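Hand-held grippers, part two: the fingers and the first tasks
Handout for the Saturday group, Grasedthorpe shared workshop, 2019-06-22
Written by Assunta Sala

Last time we finished the body and the trigger of the Daly gripper. Today we make the fingers, and after the break we try them on the small table.

1. Printing. Each finger is a flat plate on a block. Print the plate standing up, otherwise the layers will split when you squeeze. The block needs more infill than the plate. If your hole comes out too tight, please do not force the insert. Open the hole by hand with the reamer and try again.

2. Inserts. Heat the brass insert slowly with the iron and let it sink by its own weight. Stop when it is level with the plastic -- it continues to move a little after you take the iron away. Let it cool completely before you put a screw in it.

3. Alignment. Close the jaws on a sheet of paper. The paper should be held along the full height of the plate. If only the tips hold it, loosen both screws, press the plates together and tighten again.

4. First tasks. Work with short jars and plastic containers. They must be closed or filled with something dry. Begin with both grippers in the air, one for each hand, and bring them in from the sides. Keep the cables outside of your wrists. 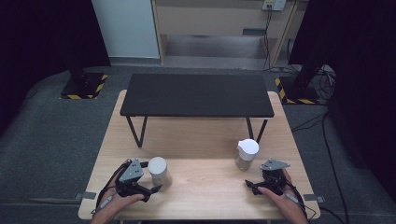
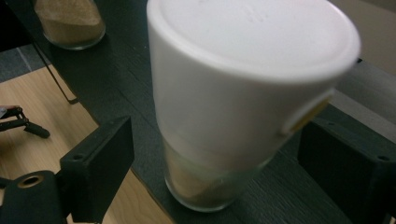 5. Covering and uncovering. This exercise is more difficult than simple lifting. A cup turned over a jar must come up straight, or the rim catches the glass. Approach low, close slowly, and wait one moment before you raise the hand. Many people squeeze too much at the start, and then the plates bend outward at the top.

6. Homework. Write down which grip slipped and at what height you held the object. Bring the notes and your spare plates. In September we will connect the logger from the Jallix kit.

Comments

Busisiwe Engelbrecht: In step 3 my paper is held only at the bottom, not at the tips. Is it the same correction?

Assunta Sala: Yes, the same. But check first that there is no plastic left under the block.

grasedus2: Thank you for the note about the reamer, I cracked two blocks before I read it.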